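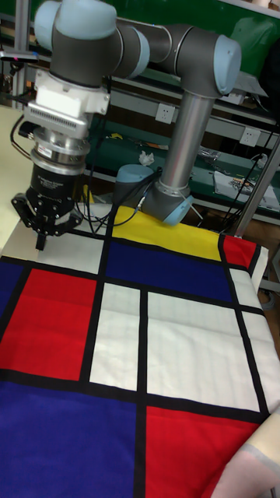
Can a printed cloth be folded so that the pattern stays on the outside?
Turn the cloth printed side down before the first fold. Every fold made after that leaves the print showing on the outer face, and the plain back is enclosed.

5. Folding and Storing the Cloth

This section applies to the Tramlow table cloth in the color-block print (black lines, primary colors and white). For the plain Evero cloth, follow the same steps and disregard the notes on line alignment.

5.1 Before folding

1. Clear the table. Remove clips, weights and any table hardware.
2. Check that the cloth is fully dry. If the hem feels cool to the hand, leave it spread for another 23 minutes and check again.
3. Brush off crumbs and lint with a soft brush. Work from the center toward the hem.
4. Smooth the cloth flat with the palm. Do not pull on the corners.

CAUTION: Do not iron directly on the print. The black lines can transfer to the iron plate. Iron on the back only, at setting 2 or lower.

5.2 Folding

1. Lift the cloth by two corners of the same side and turn it over, printed side down.
2. Smooth the cloth again. Creases left at this stage will be pressed in during storage.
3. Bring the left edge over to the right edge. Match the corners first, then the hem.
4. Run the side of the hand along the fold from top to bottom.
5. Bring the top edge down to the bottom edge.
6. Fold in half once more, left to right.

Note: The black lines are not spaced evenly across the cloth. They will not meet when the edges are matched, and they should not be used as folding guides. Use the hem.

Note: If the layers drift apart by more than the width of the hem, open the cloth back to step 3 and repeat. Small errors grow with each fold and cannot be corrected from the outside.

5.3 Rolling (alternative)

Rolling is recommended if the cloth will be stored for longer than 6 weeks. A cardboard tube from the Obi storage set is suitable. Other tubes may be used if they are clean and free of glue.

1. Carry out steps 1 and 2 of section 5.2.
2. Fold the cloth once, left edge to right edge.
3. Lay the tube along the short edge and roll with light, even pressure.
4. Secure with two cotton ties — one near each end. Do not use rubber bands.

5.4 Storage

Store the folded cloth flat on a shelf or in the Diren drawer box. Stack no more than five cloths together, with the heaviest at the bottom. Keep white areas away from unfinished wood and newsprint, both of which can stain.

CAUTION: Do not store in a sealed plastic bag. Trapped moisture can cause spotting on the white and yellow areas.

Refold stored cloths along different lines at least once a year. Owners who put the cloth away in October for the winter should refold it when it is next taken out.

5.5 Spreading the cloth again

1. Place the folded cloth at the center of the table.
2. Open the folds in reverse order.
3. Turn the cloth printed side up and adjust the overhang on all sides.
4. Remove remaining creases as described in section 6.

Section revised Dec 13, 2023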